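Before you start section 4, please check that the garments are fully dry and that all buttons and zips are closed. Garments with a damp collar or hem go back to the drying rail.

## 4. Folding T-shirts and light tops

This section is for short-sleeved T-shirts in cotton or cotton mix, adult sizes only. For children's sizes see section 5. For shirts with a collar see section 6.

### 4.1 Prepare the table

1. Wipe the tabletop with a dry cloth. Do not use spray polish, it leaves marks on pale fabric.
2. Check the height of the table. The Hornard table is delivered at 80 cm. For a tall person the legs can be pulled out by one or two holes.
3. Put the folding card (part 109) on the shelf under the table until you need it in step 4.3.

**Note:** If you have the older Anstead table, the surface is a little rough. Lay a clean cotton sheet over it before you work with thin fabrics.

### 4.2 Lay out the garment

1. Hold the T-shirt by the shoulders and shake it two times, away from your face.
2. Put it down with the front side to the table. The neck should be at the far end and the hem near to you.
3. Pull the hem straight first. Use both hands, one at each corner, and pull gently to the outside.
4. Open the sleeves and lay them flat to the left and the right.
5. Open the neck with two fingers and flatten the shoulders.
6. Smooth the fabric with the flat hand, from the middle to the sides.

The most usual fault at this stage is a good hem and a bad neck. The green T-shirt below has its hem in a straight edge, but at the top the fabric is bunched to a narrow point, and a sleeve fold makes a crease with a second layer. A garment in this condition must not be folded yet. Repeat steps 4 and 5.
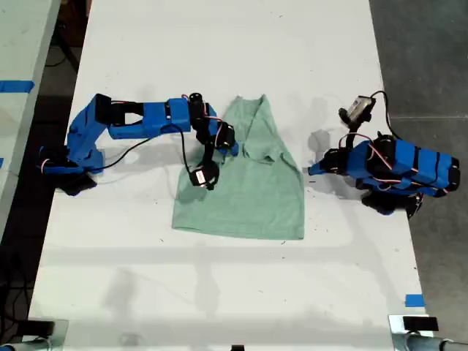 ### 4.3 Fold the garment

1. Place the folding card in the middle of the back, with its short edge just under the neck seam.
2. Fold the right side over the card. Turn the sleeve back so that it lies along the side fold and does not come over it.
3. Do the same with the left side.
4. Pull the card out slowly in the direction of the neck. Hold the fabric down with the other hand.
5. Fold the hem up to the middle, then fold one more time up to the neck.
6. Turn the folded garment over. The front should be on top and the neck should be in the centre.

**Caution:** The edges of a new card can be sharp. Before the first use, rub them with the small sanding block from the Kikden accessory bag.

**Caution:** Do not press on the folded garment with a hot iron. Prints on the front can stick to the layer under them.

### 4.4 Stack and store

1. Put the folded garments on each other with the round fold always to the same side.
2. Make stacks of not more than 30 cm. Higher stacks lean over and the lower garments get creases again.
3. Leave 3 cm free between the stack and the wall of the cupboard, for the air.

If the stack is for posting, use the Đặng paper bands and not rubber bands. Rubber leaves a line in soft cotton, especially when the garment stays in the stack for some weeks.

**Note:** A small crease in the middle of the back is normal after folding and it goes away with wearing. A crease across the sleeve comes from step 4.2 and the garment should be laid out again.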